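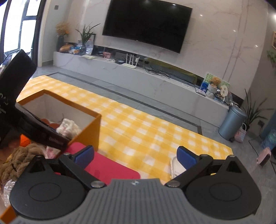 The Celleck Open Day is a yearly public demonstration of household robotics run by Celleck, a small company that develops grippers and control software for work in the home. It takes place on a Saturday in March. The event is best known for its cloth-handling sessions, in which hand-held grippers and robot arms are used to pick up, fold and put away clothing, towels and bedding.

Background

Celleck was founded by Yogesh Kaushik and Jinfeng Yuan, who had worked together on packing machinery before turning to domestic tasks. Their first product, the Uranetti gripper, was designed for warehouse bins and sold poorly. A second design, named Grikier, was lighter and could be carried and worked by a person as well as mounted on an arm. The company has used it in most of its public work.

The open day began as an informal visit for the families of employees. Neighbors asked to attend the following year, and the company opened the doors to anyone who signed up in advance. Attendance is now limited to 200 people, admitted in groups of 30. Each group stays for one full round of demonstrations and then has time to ask questions.

Format

The day starts at 10 a.m. and is divided into three parts: a talk, the demonstrations, and a session in which visitors try the equipment themselves.

The talk is usually given by Kaushik and covers the year's work. It has been criticized by some attendees as too long for children, and a shorter version is now given to the first group of the morning, which is set aside for families.

Cloth handling

Cloth is treated as the main subject of the event because it is difficult for machines. A cup or a box keeps its shape when it is lifted. A towel does not, and the way it hangs depends on where it was picked up. A gripper that closes too high above a flat cloth catches nothing, and one that presses down too far pushes the fabric along the floor or takes hold of whatever is under it.

The demonstrations are done with ordinary household items. Hand-held work is often carried out at floor level in a furnished living room, with cloth items spread on and around a checkered mat. A folded white towel, a red cloth, knitted pieces and plush fabric have all been used. Mixed materials are preferred over matched sets, as thick plush and thin cotton call for different amounts of finger opening and pressure.

A typical round begins with the fingers fully open. The operator brings the finger pads down on both sides of a raised fold, closes them, and lifts straight up before moving sideways. Small items go into an open box. Towels are laid flat and folded in half two times. Dropped items are left where they fall until the round is over, and the operator then goes back for them.

Patterned mats and floors are kept in use on purpose. Yuan has said in talks at the event that software trained only over plain surfaces tends to do badly in real homes, where a checkered or flowered background can be mistaken for part of the cloth. Household objects such as plants, baskets and toys are left in their usual places for the same reason.

Equipment

The hand-held gripper is worked directly by the person carrying it. Two linkage arms turn on pivot screws and bring a pair of finger pads together. A camera mounted on the tool looks forward over the fingers, so that the recording shows both the pads and the items in front of them. The recordings are later used to teach a robot arm the same movements.

The arm used at the open day is called Jiang. It is bolted to a bench and carries a gripper of the same pattern. Jiang works more slowly than a trained operator and is stopped between items so that visitors can see how the fabric is held. In its first public showing it folded hand towels only. Shirts were added the next year, with sleeves remaining a known weak point.

Visitor session

The last part of each round is open to visitors, who may use a hand-held gripper under the guidance of a staff member. Beginners are given a small towel and asked to move it into a box. Those who manage this can go on to folding. Children under eight may take part with an adult holding the tool alongside them.

The most common mistake is to lower the gripper at an angle, so that one pad touches down before the other. Staff advise visitors to kneel and keep the tool level. Another is to let go too early over the box, which leaves a sleeve or a corner hanging outside. Each turn lasts three minutes, and a visitor may return to the end of the line.

Recordings made by visitors are kept only with signed consent and are stored apart from those made by staff.

Reception

Local coverage of the event has been brief and mostly friendly. Visitors have praised the chance to handle the equipment and the use of familiar household items. Complaints have centered on parking, the lack of seating near the bench, and the noise of the arm's cooling fan, which made questions hard to hear at one of the afternoon rounds. The fan was replaced before the next open day.

See also

Domestic robot
Robot end effector
Learning from demonstration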